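# Finding the slot edges on a clear dispenser with the wrist camera

Clear acrylic gives a depth sensor very little to work with. Rays pass through the dividers and come back from the table, so the point cloud shows food floating over a flat surface. This page covers how to set up slot detection in Viltis using color only, for the burger dispenser we run at the Chiba bench.

You need Viltis with the Rulteo camera driver running, and a hand-eye calibration that is still good. If the wrist has been bumped, redo the calibration first.

## 1. Move to the look pose

Send the arm to `look_dispenser` and open the gripper all the way. The fingers stay in view at the bottom of the picture, so load the finger mask before doing anything else:

```
viltis mask load fingers_open.png
viltis grab --settle 6
```

The `--settle` value is the number of frames to drop while the exposure levels out.

## 2. Find the rail

The red rail is the only strongly colored straight line on the dispenser, and everything else is measured from it. Threshold on hue, then keep the longest blob:

```
viltis segment --hue red --keep longest
viltis fit line --min-area 1000
```

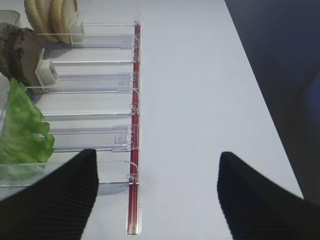
If the fit comes back with two lines, the threshold is picking up the lighter edges of the rail as a separate piece. Lower the saturation limit until they merge. Don't raise the minimum area to hide the second line, or you will lose the rail when it is partly covered.

## 3. Place the slots

Load the dispenser model and snap it to the rail. The dividers are too faint to detect one by one, so their positions come from the model.

```
viltis model snap dispenser.yaml --to rail
```

Check the score it prints. Anything under 69 means the model is probably flipped end for end. Pass `--flip` and run it again.

## 4. Label the contents

Run the classifier on each slot region, left of the rail. Buns, patties and lettuce each have a class. A slot with no food should return `empty`. A clear pusher may come back as `unknown`; Toshio Sasaki added a rule in Vanovar, our planner, that treats `unknown` as not pickable, so the arm will skip it.

## 5. Publish

```
viltis publish --port 3410
```

Vanovar reads the slot poses from that port. Restart the planner if it was already running, as it only subscribes at startup.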